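How to prepare your team before a robot arm joins the kitchen
Guide for supervisors of small production and canteen kitchens
By Deming Jin

I wrote this guide after we brought a robot arm to the test kitchen at Trestton, where we prepare ready meals and breakfast boxes for offices. Before this I was a shift supervisor and I had no experience with robots. English is my second language, so I try to keep the steps short and the words simple.

The guide does not explain how to install the arm. Your supplier will do this and will give you the safety papers, and you must follow those papers first. My subject is the people who work next to the arm, and how their day changes.

What you need before you start
- One person from each shift who does the work by hand today
- A list of all tasks at one counter, written by these people and not by the office
- Access to the simulation, if your supplier offers one
- A notebook which stays at the counter
- 3 weeks without a big change of menu

Step 1. Write down the real work

Ask the person at the counter to say aloud what she does, and write it down in her words. Do this in the busy hour and again in a quiet hour. The two lists will be different, and both are useful.

In our first list we had "pack breakfast box". This was one line. When I stood there with Li for one morning, the same line became eleven small actions. She turned the carton so the opening was on her side. She put the bottle with the label to the front. She looked into each box before she closed it, and sometimes she took something out again. The last action was in no document of the company, but it was the reason why we had few complaints.

If you give the arm only the official list, you lose actions of this kind. Mark them in your notebook with a star.

Step 2. Sort the tasks with the team

Make three columns on a big sheet of paper: "arm", "person", "not decided". Let the people from the counter place each task. The supervisor can ask questions, but should not move the tasks during the meeting.

We put lifting and repeating movements under "arm". Tasting, checking, and all work with a knife went under "person". The column "not decided" was the longest one at the beginning - this is normal, and please do not hurry to empty it.

One warning. People will sometimes give away the tasks they dislike and keep the ones they like, and the rest of the team may not agree. Two of our packers liked to refill the shelves because they could walk a little. A third one had pain in the knee and wanted the arm to do it. We needed a second meeting for this.

Step 3. Use the simulation together

Most suppliers test the movements in a computer model of a kitchen before the real arm moves. Our model was made in a program called Mavuler. At first only the technicians looked at it. I think this was our biggest mistake, and we lost almost the whole of July with corrections which the packers could have told us on the first day.

Put the simulation on a large screen and invite the people from the counter. Go slowly. Stop it when somebody raises a hand.
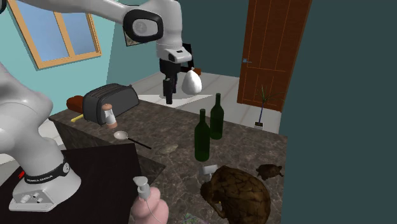 Ask these questions while you watch:
- Where would you stand at this moment?
- Which things on the counter are in the way, and which ones must stay there?
- What do you do when something falls?
- Can you reach the bread, the bottles and the pump bottle without passing under the arm?

The last question gave us the most work. In a model, nobody has to wash hands. In a real kitchen we do it all the time, and the way to the sink must stay free. Draw this way on your floor plan with a thick line before you agree on the place of the base.

Also ask the technician to put untidy things into the model. A clean counter teaches you very little about a working one. Our people leave shakers, spoons and half a loaf where they need them next, and they do not want to change this for a machine. In some cases they had to change it after all. But we could talk about each case separately, and the team accepted it better.

Step 4. Agree on the new roles

When the arm takes a task, the person who did it before must know what she does instead. Tell her this before the first real shift, and give it to her in writing.

We made two new roles. The "feeder" brings the goods and puts them in the right position for the arm. The "checker" looks at the finished boxes and can stop the arm at any time. Both roles change places every 40 minutes. In the beginning we tried two hours, and the checkers told us that their eyes became tired and they did not trust their own checking any more.

Please write also one sentence about pay. In our paper it says: "The hourly pay stays the same in both roles." People had this question from the start, but only one had the courage to ask it.

Step 5. Practise the stop

Each person must press the stop button with her own hand, during a real movement, before she works alone with the arm. Watching a colleague is not enough. Some people are afraid that they will break something expensive or that the supervisor will be angry.

Say clearly that a stop never needs an excuse. Do not print a list of who stopped how often. We had such a list for a short time and the number of stops went down very quickly, and I was proud of it, until Li told me that people were now catching the falling cartons by hand. I took the list off the wall the same day.

Step 6. Keep the hand skills alive

The arm will have a bad day. Ours was out of work for one complete morning, and we had 316 boxes to finish by hand. The older staff managed. The two new ones had learned only the feeder role and did not know how to fold the carton.

Since then each person packs by hand for one part of a shift every week. Put it in the plan like any other task, or it will disappear when the orders are many.

Step 7. Read the notebook and answer it

The notebook at the counter is for problems, ideas and also for anger. Read it at the end of each shift and write an answer under each note, even if the answer is "I do not know yet". After the first months we had 541 notes. Many were about small things: the noise, the light on the screen, a tray which stands too far on the left. These were often quick to repair.

One note said that it is lonely at the counter now. Before, two packers stood face to face and talked. With the arm between them, they could not see each other well. We turned the feeder table by a quarter, and now they can talk again. The supplier did not like the longer movement of the arm, but the loss of time was small.

If something goes wrong

The team does not want to come to the simulation meeting. Check if the meeting is in their free time. Ours was, and when we moved it into the shift they came.

The checker never stops the arm. Work beside her for an hour and stop it yourself when you see a reason.

The arm is slower than the old way. Ours was slower for the first weeks. Tell the office this before the start, with your supplier's plan in the hand, so that the pressure does not go to the people at the counter.

Next page: how we used the same steps for the dishwashing line at our Dradivness site, where the floor is wet and the roles had to be different.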